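Holztisch hat matte Stellen - abschleifen oder nur ölen?

Hallo zusammen, unser Arbeitstisch aus Holz (mittelbraun, dunkle Maserung) hat nach fast 20 Jahren matte Stellen. Laut Händler wurde er damals mit Truvenent-Öl behandelt. Muss ich alles abschleifen oder reicht neues Öl?

Flultudia

Komplett abschleifen und lackieren. Dann ist Ruhe.

holzwurm2935

Lack würde ich auf altem Öl lassen, der hält dort schlecht. Wenn die Fläche keine tiefen Kratzer hat, reicht ein feines Schleifvlies, immer in Richtung der Maserung. Staub absaugen, Öl dünn auftragen, nach 20 Minuten den Überschuss abnehmen. Das Ganze 2 Mal, mit einer Nacht Pause dazwischen. Ölige Lappen draußen ausgebreitet trocknen lassen, die können sich selbst entzünden.

Ekar

Stimme zu. Unser Tisch steht vor weißen Wandplatten, die haben wir vorher abgeklebt. Seidiger Glanz, die Maserung ist gut zu sehen:

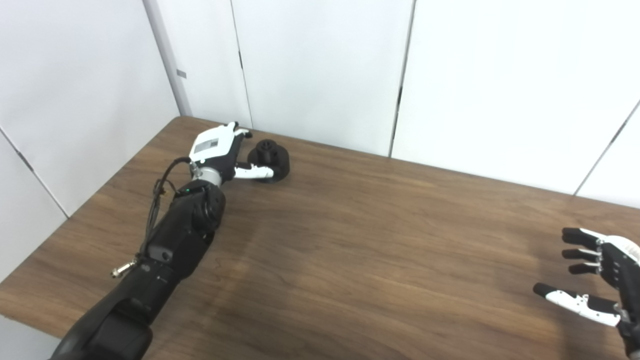
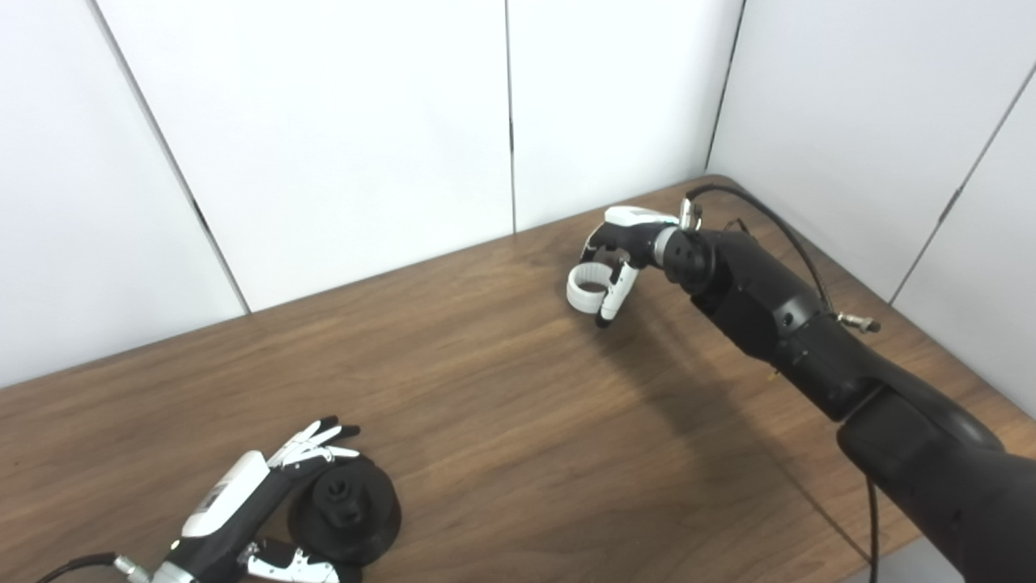 Wir haben 3 Tage gewartet, bevor wieder etwas draufkam. Bei rauen Gegenständen nehmen wir seitdem Filzgleiter. Die Kanten nicht vergessen, die trocknen zuerst aus.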